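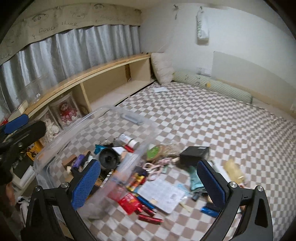 Search this diary
Go

May 24, 2022

So I finally did the thing I've been promising myself since November and emptied the junk box out on the bed. All of it! I had a cup of tea and a whole free afternoon and I thought, how bad can it be. Well.

First of all, the string. I don't know what string does when it's left alone in a box but it had got itself into one enormous tan tangle, and I sat there picking at it for 25 minutes before I gave up and got the pink scissors (which were in the same pile, at least that was handy). I've saved the longest bit. The rest can go.

Then the pens. I tried the blue pen on the back of an old envelope and it's fine, so it's going on my desk, and the blue marker is fine too if you press hard. The printed sheet with the grids on it I'm keeping, even though I printed it ages ago with big plans and never filled in a single square. Maybe in June. I say that about everything.

The red snack packet, I'm sorry to report, was not a good idea. I'd saved it from the train back from Skoditz, and I'm not going to write down what the date on it said. Bin. The teal packet I put to one side to think about, and I've now been thinking about it for three hours.

What else... the spray can (white and red, still rattles, keeping it), the green disc that I always mean to ask my sister about, and the black square box with the lid, which I was so sure had my spare key in it. It did not have my spare key in it. It had three buttons and a receipt from Ruiz-Ortega for a lamp I gave away when I moved out of the Sirkstead place. So the key is still missing and I'm cross about it all over again.

I did all this on top of the checkered blanket, and of course by dinner time I couldn't lie down anywhere. I'd wanted to get the little shelf next to the bed done as well, but the doll in the red and white dress can stay in her clear container a bit longer, she's no trouble. Same for the curtains, which I was going to take down and wash. I do still love that valance though, with the silly faces and GOOD LUCK across it. I read it every night before I turn the light off.

Tomorrow: lid back on the big clear box, charity bag to the shop, and 800 words of the course essay before lunch or I'll be up till midnight again. The string is in my coat pocket for some reason.

Recent entries
The bus to Skoditz, and back again
Essay week, send biscuits
I tried the Wiltorix soup place
Packing up at Sirkstead

Contact | © 2022 | Back to top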